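Three cameras and one kettle

In April I wrote that I would stop buying cameras until I knew where to put them. My colleague Matúš Hrubý laughed at this, because I had said the same thing the year before. But this time I kept my word, and all the tests I describe in this post are made in simulation, in the kitchen we call Ludico. It is now July 2019 and I have enough notes to share something.

The question is simple to say. We have one arm with a two-finger gripper, and we want it to deal with a kettle on an electric cooktop. Which camera views does the controller need, and which are only nice for people to look at? Many groups use one camera on the wrist and one fixed camera, and they don't write much about how they chose the place of the fixed one. I wanted to compare two fixed places, left and right of the arm, each together with the wrist camera and each alone.

I chose the kettle because it is a difficult object in a quiet way. It has a spout, an arched handle and a lid with a knob, and the fingers can make a mistake with every one of them. Also the burner under it is red when it is on, so I can check quickly if the views agree about where the kettle stands.

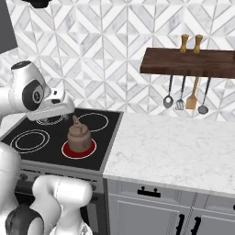 My first controller was the one from Juvosen, which I have used for small arms before. It takes the picture, gives a target for the fingers and then repeats this 2 times per second. You can feel this is slow. The arm makes a step, waits, makes a step, and near the lid the waiting becomes very visible. The second controller is written by Shahab Rahimi and we call it Strobel. It runs 4 times per second on the same computer, and the movement is calmer, although I would not call it smooth.

I gave both controllers the same starting positions. In total I made 2000 runs, and I let them go during the nights. I counted a run as good if the fingers closed on the handle and the kettle did not tip. I did not count how beautiful the path was. Maybe I should have done it, because some of the good runs looked terrible when I played them back.

With the fixed camera alone, the typical error is depth. The fingers come to the correct side of the kettle but too high, and they close in the air over the knob. If the camera is moved to the other side, the error stays, but now the arm itself covers a part of the stove. I spent two evenings thinking there was a bug in my code before I understood that it was only the elbow standing in the way.

The wrist camera has the opposite problem. When it is far, it sees everything well and the position of the kettle on the plane of the cooktop is very good. From high above, though, the arched handle becomes a long bar over the lid, and the controller has no idea how tall it is. Juvosen often took the bar for something flat. Strobel did this less, and Shahab thinks it is because he keeps the last few pictures in memory and compares them during the approach. 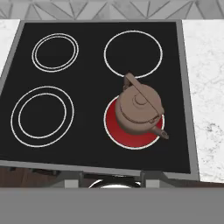 Another thing I had not expected is how much of the wrist picture is lost to the gripper. In my mounting a wide strip at the bottom is only grey, so the network receives the same useless pixels each time. I tried to cut the strip away and train again. The result became a little better for Juvosen and did not change for Strobel. Then I tilted the camera up instead, and this was worse for both, as the fingertips came into view too late.

Of all the runs, 565 failed. I went through them by hand, which I do not recommend to anybody with a normal life. The largest group was the closing in the air that I described already. After it came the runs where the fingers touched the spout first and pushed the kettle off its place. The rest is a mixture, and I could not find good names for it.

For the pair of cameras, my choice today is wrist plus the fixed one which looks over the stove with the arm on the right. It loses the right end of the control panel behind the arm, and for this task I can live with that. If the task was to turn the knobs, I would choose differently.

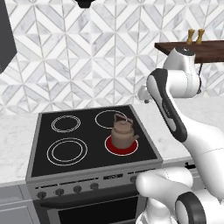 The fixed view I kept, with the gripper still open and the kettle on the front right burner.

Next I want to try longer fingers from Astimgate. Matúš has a model of them already, but the contact surfaces are wrong and the kettle slides as if it was made of soap. When he has repaired it I will repeat the same runs with Strobel only. If somebody has experience with wrist cameras mounted on the side of the gripper and not on the top, please write to me in the comments, I would like to read it before I start the next nights of computing.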